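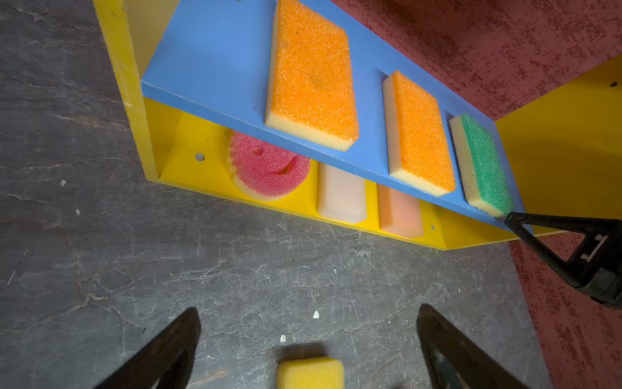

Eun-ji Hyun asked whether the two-arm shelf procedure needed a written rule at all, given that the operators at Etdale had been running it without one. The answers on this page are the result of that exchange. They apply to all tabletop and floor-level shelving tasks run under the Wundness handling procedure, revision 5.

Which objects are covered?
Soft, light household items that one gripper can hold: sponges, cloths, small foam blocks. Glass, liquids, blades and anything with a battery are covered by the Kemberg supplement and may not be mixed into a soft-item session.

May sponges of different shapes and colors share one shelf unit?
Yes. Mixed sets are preferred. A row may combine scrub sponges with an abrasive layer, plain foam blocks and round novelty shapes such as a smiley face. Record each type in the session sheet before the first run. If an item is replaced partway through a session, close the sheet and open a new one.

What force limit applies to foam?
Use the soft profile on both arms. Do not raise the limit to correct a slipping grasp. Reposition the fingers and try again. After 2 failed grasps on the same item, mark the attempt as failed and reset.

Can one arm touch the shelf while the other is picking?
Light contact with the edge of a board is permitted. Pushing, lifting or bracing against the unit is not, unless the task sheet calls for it. The contacting arm must be stationary before the picking arm closes its fingers.

Does the shelf have to be fixed down?
No, but it must not shift under light contact. Check it by hand at the start of each session. If it moves, add weight to the base or place it against a stop. Never hold it by hand during a run.

How clean does the work surface have to be?
Remove anything that could be picked up with the item or lodge between the fingers. Small crumbs of foam are tolerated up to the end of a run and are cleared at reset. Marks in the floor pattern itself are left alone.

Who may be inside the marked area during a run?
No one. Resets are done with both arms paused and the operator's key removed. Speed is set to 100 percent of the approved soft-item value; lower settings are for commissioning only and those runs are discarded.

When is a run valid?
When every item named in the task sheet has been released, both grippers are open and neither arm is in contact with an item. An item resting on another item counts as placed only if the sheet allows stacking.

How long are session sheets kept?
Until the next revision of the procedure is issued, plus one audit. The Kazemi archive holds over 3795 sheets at present. Older paper copies are scanned and then shredded.

Who approves an exception?
Ronaldo Aguiar, in writing, before the session begins. Exceptions are valid for one session and are filed with the sheet. A verbal approval is recorded as a deviation.

Where do I report an error on this page?
Use the change request form in the procedure folder and quote the question as it appears here. Requests received before noon are reviewed the same afternoon.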